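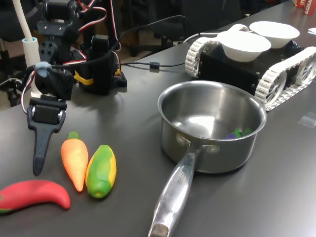 Arm over the toy vegetables, saucepan in the middle, tracked base behind it.

June 11, 2026. Visitor day, Arkthorpe lab

Group from Miscombe came in for the afternoon. 60 people signed up, we split them into 6 groups and ran the same demo for each. Same vegetable task we used in April, so no new code except the slower approach speed.

Setup as run: toy vegetables on the table, steel saucepan as the target, arm teleoperated first and then handed to the Nistimen policy. Speed limited to 80 percent of the April value. Visitors stayed behind the tape the whole time except for the hands-on part at the end, when they could drive the gripper themselves with the power limit on.

Things to keep from today:

The intro was too long for the first group. Cut it to what the arm is going to do and then did it. The later groups asked better questions and we got the time back.

The most common question was how the arm knows where the pan is. Drawing the camera view on the whiteboard worked better than the slides. Second most common was what happens if you move a vegetable while it is reaching, so we let people try it.

The carrot is still the awkward one. Leafy top is wider than the body, and if the fingers close near that end it twists. Told the drivers to aim for the middle of the body.
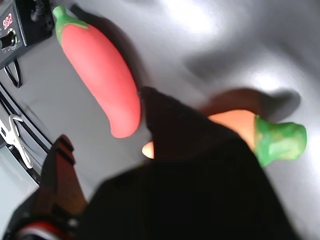
Carrot at the gripper, red pepper next to it.

Second half was on the Cârstea controller settings. Motion looked smoother to me but I did not log it properly — only kept joint currents for the last two groups. Not enough to compare with anything. Redo this on a normal day.

Glare on the white tabletop is a problem with the overhead lights on full. Turned off the row by the window after the third group and left it that way.

To do before the next visit:
Order more toy vegetables, the hands-on part is hard on them.
Print 200 of the one-page handout, we ran out.
Check the wrist cable before the arm is used again — it gets pulled when people drive it to the far side.
Copy the logs off the demo laptop.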